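Visiting the sorting demonstration at Mostik: your questions

We get a lot of mail ahead of our open days, much of it doubtful. So are we. Maribel Rivadeneyra, who runs the visitor program, collected these answers in August 2025, and we have tried not to oversell anything.

What will I see?
Robot arms working at a white table with two small bins at the back, one gray and one yellow-green. The job is sorting trash. If you are hoping for something that walks and talks, you will be let down.

Is it going to take my job?
Not at this table. A person can clear a few cans and bottles before most visitors have found a good place to stand. What the demonstration shows is whether a machine can deal with objects that lie any which way, and you should judge it on that.

How close can I get?
Visitors stand behind the yellow line on the floor. There is room for 13 people at a time, so larger groups are split.

What does the work look like up close? 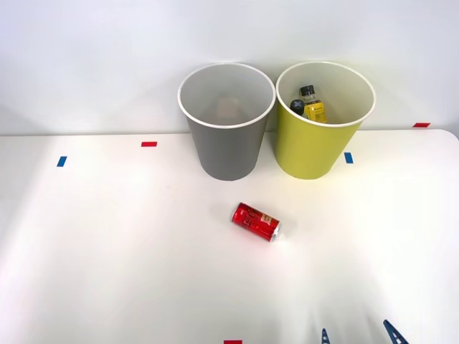
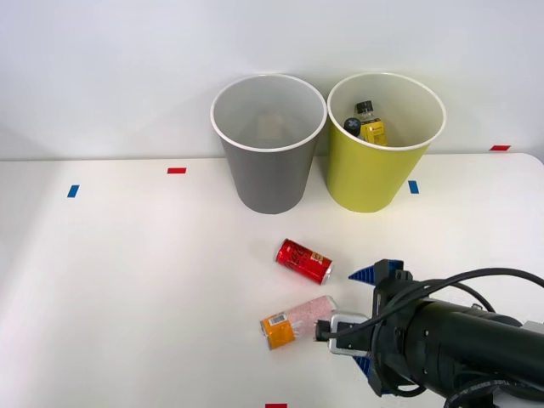
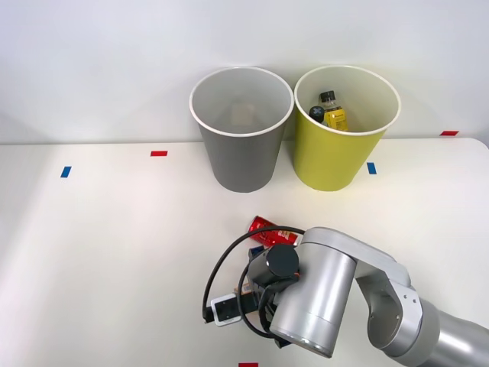
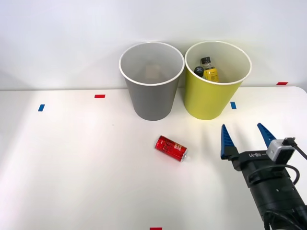 Sorting table, Mostik open day. All four views show the two bins and a red can lying on its side.

What are the strips of tape on the table?
Position markers. Skeptical visitors like to ask whether the objects have to be placed just so. It's a fair question, and you should put it to whoever is at the table. Ask them to move something – then watch what happens.

Does it ever fail?
Yes. It drops things, and it sometimes reaches for a spot where there is nothing to pick up. We don't stop the session when that happens. Be wary of any robot demonstration, ours included, where you only get to see the good tries.

What success rate do you claim?
We don't put one on the wall. A rate from one table, under one set of lights, with a handful of familiar objects, says very little about a real recycling line with wet cardboard and broken glass. Justinas Jankauskaitė will go through the session logs with anyone who wants to see them. Bring patience, as they are long and dull.

Is this ready for my school or office?
No. We have been asked this at every open day since February, and the answer hasn't changed. A labeled bin and a reminder by the door will do more for you this year, at a much lower price.

Can I bring my own trash?
Please leave it at home. Half-full drinks and electrical equipment don't mix, and we have had sticky tables before.

How long does a session last?
Each one runs 25 minutes, with questions at the end. Some of that time is waiting – resets are slow, and we can't hurry them for the crowd.

Can children come?
From age 7, with an adult. Younger ones get bored and start climbing on the rail.

Where do I go?
Use the side entrance on Rüegg Street and give code 2429 at the intercom. Parking is limited, and the Raleo garage across the road charges by the hour.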